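**Manzano comeback single — anyone else hearing December?**

**rastexfan29** — 2023-04-12
ok so the Drernetow blog says Manzano are back in the studio w/ Takeshi Mizuno producing. Single first, album "later". No label comment. Thoughts??

**low_end_lou**
Drernetow also said they'd split up for good. Grain of salt.

**rastexfan29**
they did split tho. for like a year

**kitkatchorus**
Mizuno did the last Rastex record and it's so overcooked. Strings on everything. Please no

**maybe_marnie**
Disagree, track 9 on that is the best thing he's done. Vocals right up front, no mush. Manzano need exactly that, the last album sounded like it was recorded in a sock

**kitkatchorus**
the sock was the charm!!

**low_end_lou**
My cousin was at the Londen show, 300 cap room, and they played two new ones. One slow, one with that stuttery drum thing. Singer said "you'll get these by December" or somthing close. So the blog may be right for once.

**rastexfan29**
wait WHAT. setlist? recording? anything

**low_end_lou**
No recording. They asked for phones away and people mostly did it.

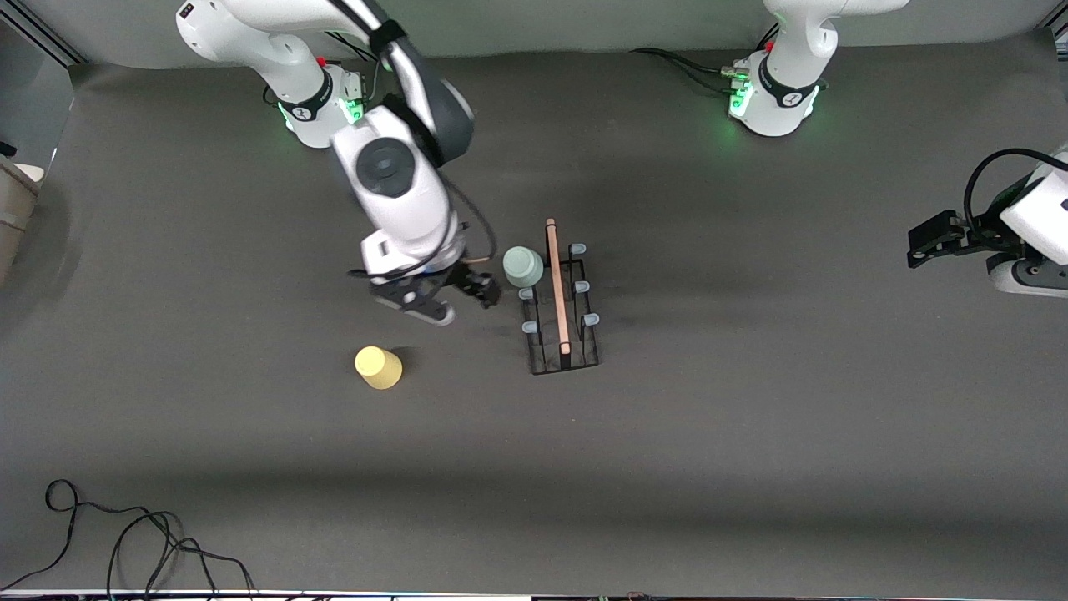
Slow one opens with just piano, he says. Other one is the single if they have any sense. Crowd was already singing the hook back by the end.

**maybe_marnie**
piano opener = Mizuno. calling it now

**kitkatchorus**
or they just own a piano

**rastexfan29**
fan club presale list is up btw, I'm number 317. no dates yet, just "be ready" — very helpfull, thanks guys

**low_end_lou**
Signed up. Still don't trust the blog.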